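The long room, June 22, 2024

The shared workroom on the second floor. Ettore Lombardi looks after the bookings and Raffaele Lombardi does the shelves. The lease covers 1,481 square feet, and the old brick at the back was left bare when the rest was painted.
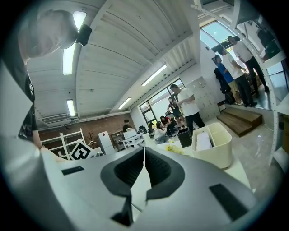

Brick wall, white fridge and bookshelf, with the big windows behind. Ceiling lights on.

The coat rack is dark wood and came from the Clenetska office when it closed. Desks are first come, first served, and the fridge gets cleared out at the end of June - label anything you want kept. Most people drift over to the windows at break time.
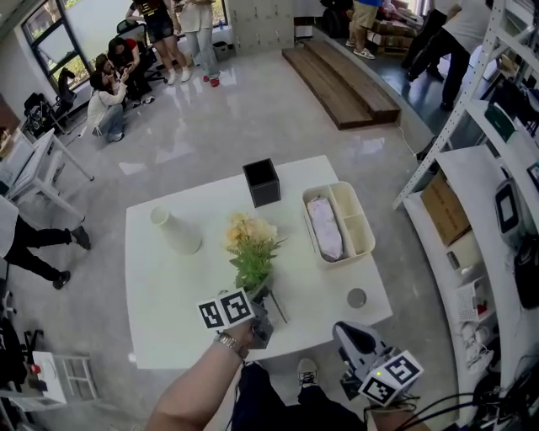
Small items like pens, cups and pouches are shared and go back in the trays at the end of the day. Cardboard boxes can be flattened and left by the stairs. Locker keys are with Ettore, three to a ring, and a lost one costs $200 to replace with the lock.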